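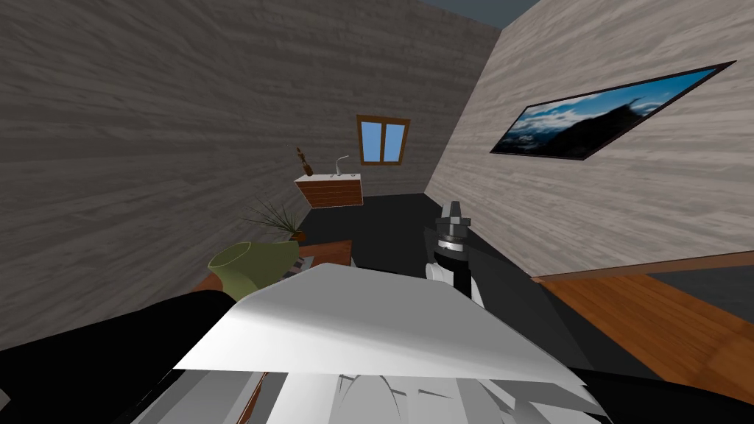

图 4-2 仿真房间中的机器人视角：右臂夹爪、左臂与桌上的绿色容器

4.3 用遥操作录制一段示教

终于到了最有意思的一步：亲手教机器人干活！请先在 Mukivby 仿真房间里练熟，再换到实体机。两边的手柄映射完全一致，练出来的手感可以直接带过去。

1. 启动 Prollow 控制台，在“场景”里载入“带水槽的房间”，等状态栏变绿。
2. 戴好头显，双手握住手柄，按住侧键 2 秒完成左右臂对齐。对齐时手肘自然下垂。
3. 点“视角”，选择“机身上方”。画面会随机身倾斜，地平线歪着也没关系，转几下手腕很快就适应了。
4. 先单独活动右臂，再活动左臂，确认左右没有接反。
5. 按 A 键开始录制，伸手、抓取、抬起、放下，一气呵成。中途犹豫一下也无妨，系统会自动裁掉静止段。
6. 再按 A 键结束。满意就存，不满意按 B 键重来，想试几次都行！

注意：单段示教上限为 3,000 帧，超出后自动停止并保存。

注意：同一任务建议录满 20 段，每段都把目标物换个位置。Gifty Aidoo 录的“移动容器”示例包共 11 段，随软件附带，动手前很值得回放一遍，她收手的节奏特别漂亮。

小心：切换到实体机前，务必把速度档调回“慢”，并确认急停按钮就在手边。仿真里撞到桌沿可以一键复位，实体机可不行。

如果夹爪动作比手慢半拍，请检查网络端口是否为 1856，详见 4.5 节“延迟校准”。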